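Back at the kettle

Monday 11/10/2021

Quick one today as I've got to be in Morusbridge by two and haven't had lunch. Several of you asked how the whole giving up coffee thing was going. Badly, then well, then badly, now all right I think.

For anyone new — I was drinking far too much of it. A pot before work, whatever was going at work, one on the way home from that place by the station that burns everything. Not sleeping. Heart going like the clappers at bedtime. My doctor didn't tell me off exactly but she did that thing with her pen.

So I stopped. Cold, on a Saturday, stupid idea. Headache by teatime, the proper sort, behind the eyes. Went to bed at half seven and was cross with everyone I know. Sunday worse. If you're going to do this, do not do it on a weekend when your sister is staying. She went home early. We've made up.

Anyway. Tea. I'd never been a tea person, which round here is like saying you don't care for roofs. I'd buy the cheapest box, leave the bag in till it went orange, wonder why people bothered. Then Kristof Dewulf at work (Belgian, very patient) gave me a little paper twist of the loose stuff he gets from Rikham market and said try it properly for once. 90 degrees, not boiling, and take the leaves out when the timer goes. I thought he was being precious. He was right, which is annoying as he's right about the printer as well.

I've now got quite into it. Too into it, some would say. There is a spreadsheet. There are 32 teas on the spreadsheet and I've had a go at most of them, and I can tell you I don't like anything smoky, anything with bits of dried fruit in, or anything called "wellness". Smells of bath. I do like a plain black one in the morning and a green one after lunch, as long as I remember not to scald it. Scalded green tea tastes like a pond.
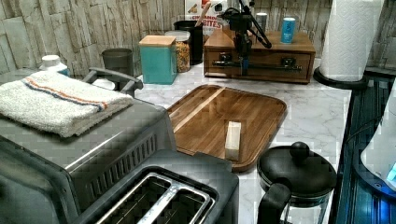
Tea wants a regular spot in the day, that's the bit I hadn't understood. Coffee I drank standing up, or walking, or with my coat half on. It was fuel. With tea you've got three minutes of hanging about while it brews and at first I couldn't stand it, I'd wander off and forget and come back to something you could creosote a fence with. So now I have jobs for the three minutes. Wipe down the worktop, including round that grey veining where you can never tell what's pattern and what's a splash. Refold the towel on top of the toaster oven, stripe showing, because apparently I'm someone who cares about that now. Look out of the window for whatever's left. Then the timer goes and I sit DOWN with it. At the table. On a chair. Revolutionary.

Money. People always ask. It is not cheaper, whatever you've read. Well, it could be, if you stuck with the cheap box. But I've spent more on tea since summer than I like to admit and that's before the pot. The pot is a Walero, second hand, lovely spout, doesn't dribble. The one before it dribbled on everything incuding a library book. Paid for the library book.

Sleep — better. Not perfect. I'm still awake at four some nights but I'm awake thinking about normal things, like did I put the bins out. No more thumping chest. I had one slip, at a wedding, a tiny cup after the meal, and lay there until gone 2 listening to the hotel lift. Not doing that again.

What I do miss is the smell. I walk past the burnt place by the station and slow down a bit. Every time. Also the chat — "fancy a coffee" is what people say when they mean come and talk to me, and "fancy a tea" doesn't quite get you out of the building in the same way. Mrs Dow upstairs has started saying "hot drink?" in a very formal voice, so I go with that.

Plan is to keep it up to December and then see. I might allow one proper coffee on Christmas morning. Or I might not want it by then. Kristof thinks I won't, but he also thinks chips go with mussles so.

Right, bus. If anyone knows a green tea that forgives you for boiling it, leave me the name in the comments, will read them tonight.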